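Cell 2 Upkeep Gallery

Lultach workshop > Cells > Cell 2 > Upkeep

Cell 2 is the two-arm table at the Lultach workshop. It handles small goods for packing trials, mostly toys, lunch boxes, pouches and tubs, and it has been running in its current layout since December. This page collects notes on how the table is set up and what gets checked between runs. The arms and the frame went in together. The mat, the side mounts and most of the cabling have been redone since then.

The captions follow the order of the morning check. Anyone who looks after Cell 3 can use the same order, but the shelf and drawer names below apply to Cell 2 only.

The mat

The surface is a single brown mat laid over the worktop inside the metal rails. Brown was chosen after a white one gave too much glare under the ceiling lights. The mat is pulled tight from the far side first, then from the left and right, and the front edge is done last. Most of the slack ends up at the front, so that is where wrinkles show. A shallow wrinkle near the front rail can stay if no item is going to be placed there. One that runs toward the middle means the mat has to be lifted and laid again. 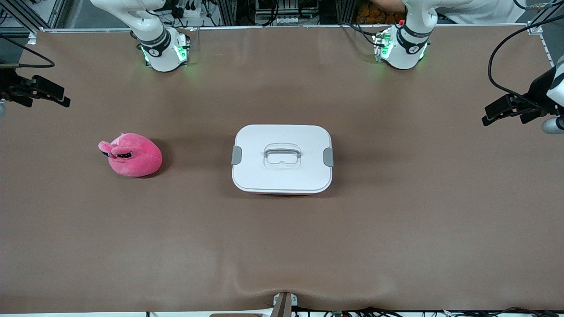

Lift it with both arms parked. Wipe the worktop underneath with a dry cloth, check for grit along the rails, and put the mat back with the same side up. Spare mats are kept rolled on the shelf marked Jokau. Folded mats hold a crease for weeks and should not be used on this table.

The arms at rest

Both arms park over the far edge of the mat, pointing down, with nothing in the grippers. Before anything is placed on the table, look at the indicator lights on the module at the lower end of each arm. Green on both sides means the cell is ready. If one side stays dark, power down, reseat the connector on that side and wait 8 minutes before switching on again. Two restarts is the limit. After that, write it in the log and leave the cell off.

Wipe the white covers with a damp cloth once a week. Keep solvent away from the wrist bands, as it takes the lettering off.

Side mounts

The black mounts on the left and right are built from stacked plates and clamps. They work loose slowly, and the change is hard to see by eye. Each one has a paint line across the joint, and if the line no longer meets, the clamp has slipped. Loosen it, bring the halves of the line together and tighten again. The hex keys are in the Hellwig drawer, top left. Run the position routine afterward even if the mount moved only a little.

Cables

Cables for the arms are gathered behind the far edge, and another group runs along the front of the table frame. The side mounts need some slack in their cables. Push each one gently by hand and make sure nothing pulls. Replace any tie that has gone stiff. The power strip near the right arm is for the cell only, so please use the wall outlets for chargers and lamps.

Test items

The Rurnico set is used after every service. It has soft pieces and hard ones, and a test run uses one of each. Plush toys show whether the grip closes too far. Lidded containers show whether the approach height is right, and the latches must be closed before the container goes on the mat. Leave enough room between the items for a gripper to come down on either one. The routine makes three passes, and all three have to finish without a stop before the cell goes back on the schedule.

Put the items back in the bin when the run is done and enter the result on the sheet at the end of the bench. New sheets are in the same drawer as the hex keys.

More from this section: Cell 3 Upkeep, Gripper Pads, Spare Parts List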